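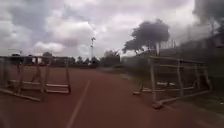

Hurdles in two stacks, one on each side of a lane line. Furerport track.

Progress report to Kidovance: automated equipment handling and marking inspection, Furerport site
27 Nov 2019

1. Scope

The grant covers a single question: whether a wheeled machine with one arm can take over the set-out and clearing of athletics equipment at a public track, a chore now done by hand. The indoor part of the program (shelf restocking and laundry sorting at the Gotier building) is reported separately. Conclusions from the indoor work have not been carried over.

The outdoor task is split into three jobs: separate a hurdle from a stack, carry it to a marked position, and return it. A fourth job, inspection of painted lines, was added at the request of the track operator.

2. Separating hurdles

This is the weakest part of the system. Stacked hurdles lean against each other and overlap, and the feet extend over the running surface at different angles. The planner has to decide which top rail belongs to which pair of uprights before it can choose a grip. In 80 attempts the arm lifted a single hurdle cleanly 23 times. Most failures were caused by a neighboring foot bar catching during the lift, and a smaller number by the planner choosing a rail that belonged to a frame further back.

A person does this job by tilting the hurdle and pulling it sideways. We have started to copy that motion - the first version is slow, and it was not used in the attempts counted here.

3. Carrying and placing

Once a hurdle is in the gripper, results are better. The base holds a heading along a lane line without trouble, provided the line can be found. Placement across the lane is within tolerance. Placement along the lane depends on the small position marks at the edge, and these are still entered by hand from the site plan.

4. Line inspection
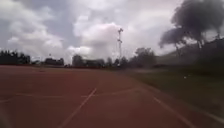 Faded markings, with a curved line between two lane lines.

The inspection software was written for straight lines. On the stretch shown, it has to separate lane lines from a fainter curve and from a crossing line further left. It currently reports the curve as damage to the nearer lane line. The fix is to load the marking plan first and compare against it, which means the machine will check known lines and will not discover unknown ones. The operator has accepted this limit.

Overcast light was expected to help by removing hard shadows. It does, but contrast between worn paint and the red surface also drops, and the detection threshold had to be lowered.
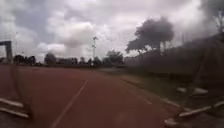 Nakamura - Outdoor Handling Team

5. Trackside limits

Equipment parked near the grass is outside the area where the arm may work. The base stops short of the curb, and bars lying close to it are treated as obstacles. Extending the work area would need a second sensor on the right side of the base. A quotation of 900 dollars has been received and is attached to the cost sheet.

6. Assessment

The machine cannot yet replace a person for this chore. It can carry and place hurdles that a person has already separated, for up to 4 hours on one battery. Return to the stack has been tested in simulation only.

7. Work planned for January

- Repeat the separation attempts with the tilting motion, under the same counting rules.
- Load the marking plan and rerun the inspection on the curved section.
- First outdoor test of returning a hurdle to a stack.
- Decision by Kidovance on the second sensor. The trackside work is on hold until this is received.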